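Stiltlow Adjustable Kettlebell, 16 kg

Sold by Govindasamy Fitness Supply, Hullville
12 shares | 3 comments

The Stiltlow is a single kettlebell that adjusts from 4 kg to 16 kg. It is meant for home training, where there is room for one weight and not for a rack of them. The same bell is used in our small group classes at the Hullville studio. 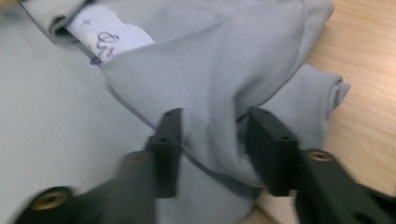
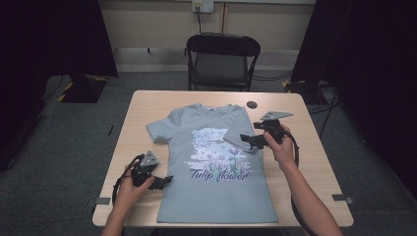
Grey T-shirt, close up and on the table.

What you get

One handle and shell, six plates, a locking pin and a printed card with a beginner's programme on it. The card covers the deadlift, goblet squat, one-arm row and two-handed swing. There is no DVD or app. The box weighs a little more than the bell, so ask the driver to bring it inside if lifting it off the step will be a problem.

Changing the weight

Stand the bell on its base, pull the pin, lift off the handle and add or remove plates. The heaviest plate goes in first. Push the pin back until it clicks, then turn it a quarter turn. Give the handle a tug before you pick the bell up. Plates left in the wrong order will rattle and the pin may not seat.

The change takes less than a minute once you have done it a few times. It is too slow for circuits where you swap weight between sets. If you train that way, the fixed bells in the Kukum range are a better buy.

Size and handle

The handle is steel with a matt powder coat and takes chalk well. There is space for both hands, though people with very large hands may find swings a bit tight. The shell stays the same size at every setting, so the bell sits in the same place on the forearm at 4 kg as it does at 16 kg. Some people find this bulky at the lighter end.

Use it on a mat or on grass. It should not be dropped, and damage from dropping is not covered by the guarantee.

Sessions with a trainer

Anyone who buys the bell from us can book a starter session at half price. It lasts 40 minutes and can be held at the studio or at your home if you live in Hullville. The trainer will ask about injuries and check your hinge and squat before any swinging is done. Blocks of longer sessions, 55 minutes each, are charged at the normal rate. The half-price offer began in July and runs while this stock lasts.

If you are pregnant, have a heart condition or have had back surgery, speak to your GP first and tell us when you book.

Delivery and returns

Delivery is free within Hullville. Elsewhere it goes by courier and the charge is shown at the checkout. Unused bells can be returned within 30 days in the original box. Spare pins and single plates can be ordered by phone or at the studio desk.

Page updated 2026-08-08

12 shares | 3 comments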